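Good practice for two-arm handling of bags and fresh produce

Section 3: Before and during a session

These rules apply to every operator at the Maltau site, including visiting staff. Please read them before requesting bench time.

1. Inspect both pairs of fingertips. Light scuffs are acceptable; a raised edge will tear thin film and must be reported to Florin Ardeleanu.

2. Take hold of a carrier bag by its gathered part with one arm before the second arm goes to the handle. Move one arm at a time while the film is taut.
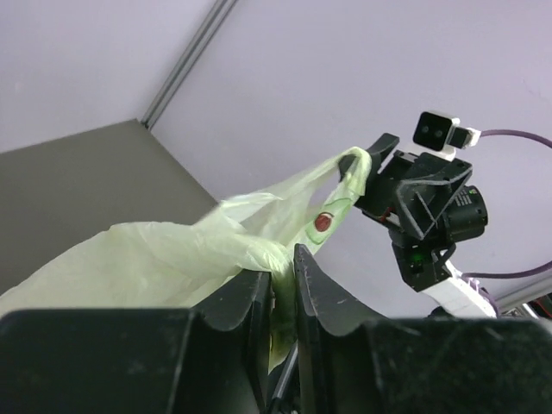 3. Stop both arms before reaching into the enclosure. A paused program does not count as a stop -- use the switch.

4. Set the tray down flat on the table and keep soft fruit clear of its rim. Leafy items are handled last, at the lowest grip setting.

5. Replace produce that has split or bruised, and record the change in the log under the session number. Food used at the bench must never be eaten afterwards. 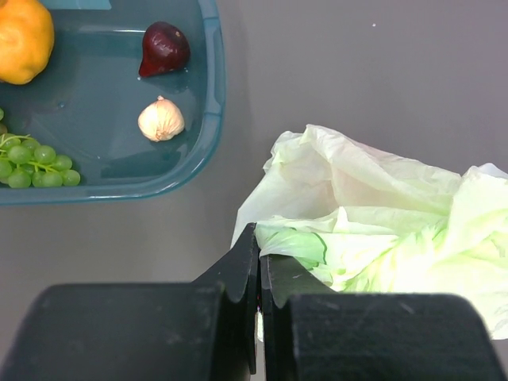

Alina Mihăilă has asked that rule 5 go further: in her view, garlic and grapes should be changed at noon whatever their condition, as a bruise is easily missed. Her proposal will be considered in the March revision. Until then, the rule stands as written.

6. Close the log and return both arms to the rest position before leaving.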